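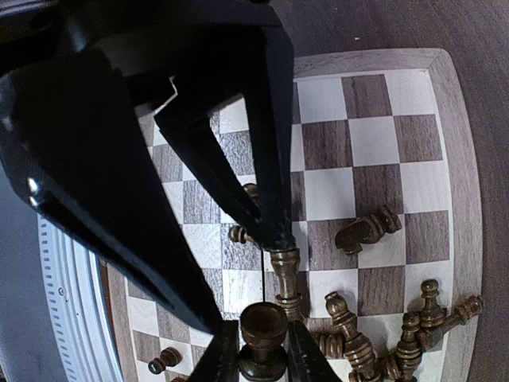 Puswood is a short mystery novel from Clusska, and I tore through all 40 chapters in 2 evenings! It opens with a letter slipped inside a library book, and from there two estranged sisters have to work out who their father was. The clues move like a dark wooden rook on a chessboard -- straight lines, long reach, and you still miss them coming. Chapter 11 drags a bit, but the ending had me in tears. I'm already starting it over.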